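Jaidee Red Carpet Autograph Album, by Gurnex

I've been waiting outside premieres and award shows for signatures since I was a teenager, and I've ruined more albums than I like to admit (rain, coffee, one very enthusiastic marker). So I made my own! The Jaidee holds 300 signed photos in clear sleeves, and it lies flat when you open it, so you can hand it over the barrier without it snapping shut on a movie star's thumb.

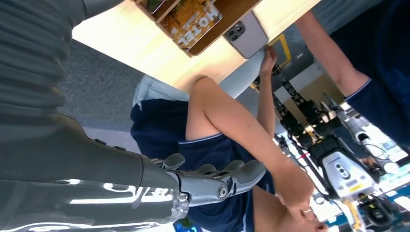 Pale wood tabletop, with someone seated close by.

The cover comes in Hilier blue or plain black. My friend Orathai Wiriya has carried the blue one to every film festival since May and it still closes properly, even stuffed full of ticket stubs. I'd go for blue myself, but black hides the scuffs better.

Sleeves fit prints up to 8 x 10, and there's a pocket at the back for pens. Please let the ink dry before you slide a photo in
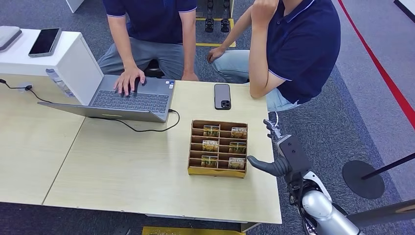 and keep the album out of direct sun, especially with silver marker, which fades on me every time. Extra sleeves come in packs of 11 and clip in wherever you like.

Item number: 535
Colors: Hilier blue, black
In the box: album, 2 pens, name labels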